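Droltcombe Residents' Lodge
House Standards Meeting
Minutes of the meeting held April 23, 2024

1. Opening and previous minutes
The Chair, Afshin Parsa, opened the meeting. The previous minutes were accepted with one correction: the balance of the furnishings account should read $1,064.

2. Small items kept on beds
The meeting considered the condition of rooms on the Ezzat floor. Residents have been using open trays to hold toiletries, ornaments and chargers, and in several rooms the tray is kept on the bed itself. In the room discussed, a jar, a round teal case, a charger and a small patterned box were lying on the striped bedspread outside the tray, with a tissue box and a bunny figurine inside it.
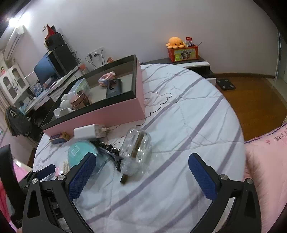

Nulton asked whether a tray was suitable at all, as anything put down beside it ends up in the bedding and is carried off to the laundry. A lidded box kept on the desk would be preferred. The Chair replied that desk space in the smaller rooms is largely taken up by monitors and speakers, and that residents should be free to choose.

Agreed: trays may stay on beds during the day. Chargers are to be unplugged and put away before linen is collected.

3. Sorting of tray contents
It was noted that tall and short items are being stored together and that containers tip over when the tray is moved. A tub labelled "Dental Flossers" was nearly upside down among the other things. Boxed items, such as the one with the blue label and gold characters, should be laid flat along one side. Jars with lids should stand together at the back.

Agreed: a one-page guide to be placed in each room. Printing of 175 copies was approved at a cost not exceeding $134.

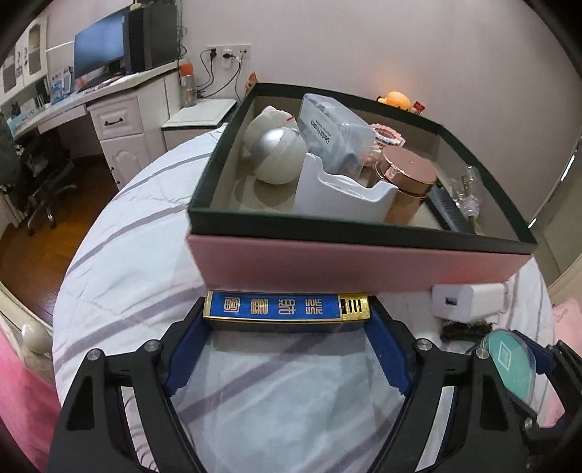 4. Purchase of storage boxes
A quotation from Womix for lidded boxes was tabled. The meeting approved spending of up to $300 from the furnishings account, subject to a sample being seen first. Colour to be decided by residents.

5. Other business
The request for extra hooks for backpacks was held over.

6. Next meeting
To be held in June. The Chair will circulate the agenda.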